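Fikerier Steuerordner, Ausgabe für Selbstständige und kleine Beteiligungen

Artikelnummer 1448
Lieferbar, Versand aus unserem Lager in zwei bis vier Werktagen

Ich mache seit Jahren meine Steuer selbst, und genauso lange habe ich mich über Ordner geärgert, die für Leute gedacht sind, die ein Gehalt und sonst nichts haben. Wer ein paar Anteile an einer GmbH hält, nebenher Rechnungen schreibt und dann noch Dividenden bekommt, der steht im Mai mit drei Schuhkartons am Küchentisch. So sah das bei mir jedenfalls aus! Also habe ich mir den Fikerier gebaut, erst aus Pappe und Klebeband, inzwischen lassen wir ihn bei Stojanovska drucken und binden.

Was drin ist:

Register für Kapitalerträge, getrennt nach inländischen und ausländischen Erträgen
Register für Beteiligungen (Gesellschaftsverträge, Beschlüsse, Ausschüttungen)
Register für Einnahmen und Ausgaben aus selbstständiger Arbeit
Register für Bescheide, Einsprüche und den Briefwechsel mit dem Finanzamt
200 Blatt Vordrucke zum Ausfüllen, gelocht
Ein Heft mit Erläuterungen, das ich selbst geschrieben habe (man merkt es am Ton)

Am meisten Arbeit steckt im Register Beteiligungen. Viele Kundinnen und Kunden haben mir geschrieben, dass sie bei einem Verkauf die Anschaffungskosten nicht mehr zusammenbekommen, weil der Notarvertrag irgendwo liegt und die Nebenkosten ganz woanders. Jetzt gibt es für jede Beteiligung ein eigenes Deckblatt: Kaufdatum, Preis, Nebenkosten, spätere Einzahlungen, alles auf einer Seite. Das ersetzt keine Beratung, und ich bin auch keine Steuerberaterin, aber die Beraterin freut sich, wenn sie nicht suchen muss (meine hat es mir ausdrücklich gesagt).

Neu in dieser Auflage ist die Verlusttabelle. Verluste aus Aktien und Verluste aus anderen Anlagen stehen in zwei Spalten nebeneinander, und unten überträgt man den Rest ins nächste Jahr. Klingt banal, hat mich aber einen ganzen Winter gekostet.

Der Rücken ist breit genug für ein dickes Jahr. Wer mehr Platz braucht, nimmt die Erweiterung Fletovum dazu, Artikelnummer 1592, die hat dieselbe Lochung und passt ins gleiche Regalfach. Für Kanzleien gibt es den Karton Plinarwood mit der Nummer 3142, bitte dafür vorher kurz schreiben, den packen wir nur auf Bestellung. 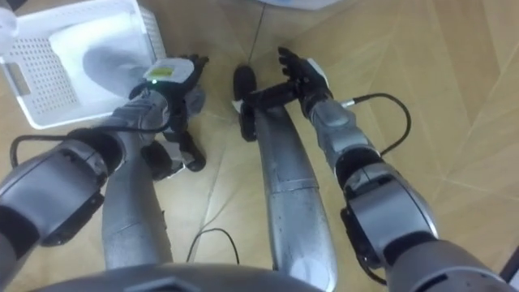
Schwarze Hand, silberne Beine, heller Holzboden

Häufig gefragt werde ich nach einer digitalen Fassung. Die Vordrucke gibt es als PDF, der Link liegt jeder Bestellung bei. Eine App plane ich nicht, ich schreibe einfach zu gern mit der Hand.

Rückgabe: 30 Tage, solange die Vordrucke noch unbeschrieben sind. Fragen landen direkt bei mir, am besten vormittags.

Teodora Omerović

Kunden kauften auch: Trennblätter Fletovum, Belegtaschen A5, Rückenschilder zum Einstecken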